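Prallwood, Sunday-night soap, ratings you could fit in a phone booth two seasons ago. Now? People are canceling dinner for it.

Credit the writers. Credit Sille Ladefoged more. She came in last July as Konton, the harbor doctor with the fake license, and was meant to last 2 episodes. Two! She's now done 17 and gets the closing shot in most of them.

This week's was the big one. Konton finally tells old Eskildsen that his son never got on the ferry. No music. Long silence, kettle going, then he asks her if she wants milk. Brutal. Oddur Mogensen has played Eskildsen as a grump and a bully from day one, and he throws all that away in one line.

"We did it four times," Ladefoged says, on the phone, between scenes, eating something. "Oddur cried on the wrong one. They used teh wrong one."

Mogensen is less chatty. Likes the scripts. Hates the boat. Won't say if he's signed for next year, which fans will not enjoy.

And they are noisy, the fans. A petition to bring back the son hit 2,265 names, after its organizer had hoped for 2,000. The producers say they've seen it. That's all they say.

What's next: the Fornex story. The cannery gets sold, half the town is out of work, and somebody knew about it before the vote. Our money is on the priest. Ladefoged laughs at that, a bit too long. Then she has to go, they're calling her, the tide is wrong or right or somthing.
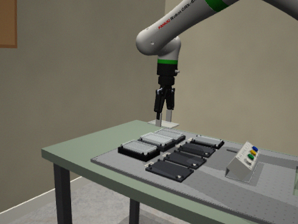
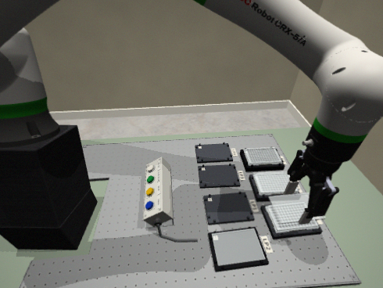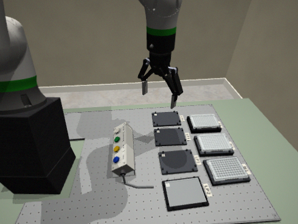 Robot arm over a pale green table, three renders.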